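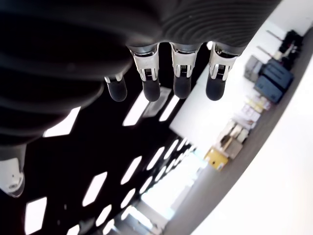 Pourquoi faire cette visite avant le cours sur la préhension ? Parce qu'une main à plusieurs doigts se comprend beaucoup mieux quand on l'a vue travailler de près, et que les schémas du polycopié (j'en conviens volontiers, ils datent un peu) ne rendent pas grand-chose du mouvement.

Nous serons donc reçus à la journée portes ouvertes de Tumov, le dimanche 7 novembre, dans l'atelier du projet Handport. Prenez de quoi écrire, et surtout n'hésitez pas à poser vos questions, même celles qui vous paraissent naïves : ce sont souvent les meilleures ! Relisez avant de venir les pages 123 à 138 du polycopié, celles qui traitent de la fermeture des doigts et de l'opposition du pouce.

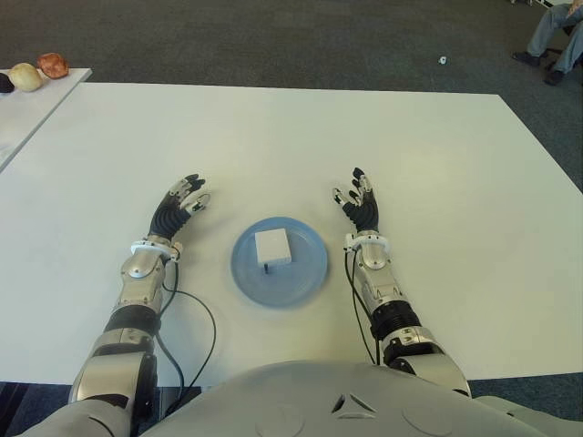 Pendant la démonstration, je vous demande de regarder d'abord l'approche, avant même la prise. À quel moment la main s'ouvre-t-elle ? Les deux bras bougent-ils ensemble ou l'un après l'autre ? Un petit objet posé sur une surface plane laisse peu de place aux doigts, et c'est là que le choix de l'angle du poignet devient intéressant (nous y avions passé toute une séance en octobre, vous vous en souvenez sans doute). Notez aussi les hésitations et les reprises, elles comptent autant que les prises réussies.

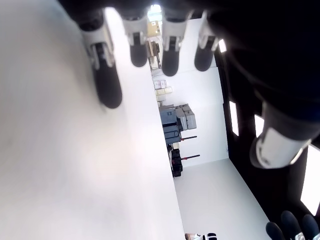 Uwe Lenz ajoute qu'il vaut mieux suivre un seul doigt du début à la fin d'un essai, puis recommencer avec le pouce, car à vouloir tout regarder on ne retient presque rien.

Pour le compte rendu, 2 pages suffisent, avec un croquis à la main. Vous le déposerez en salle 657, dans le casier du cours.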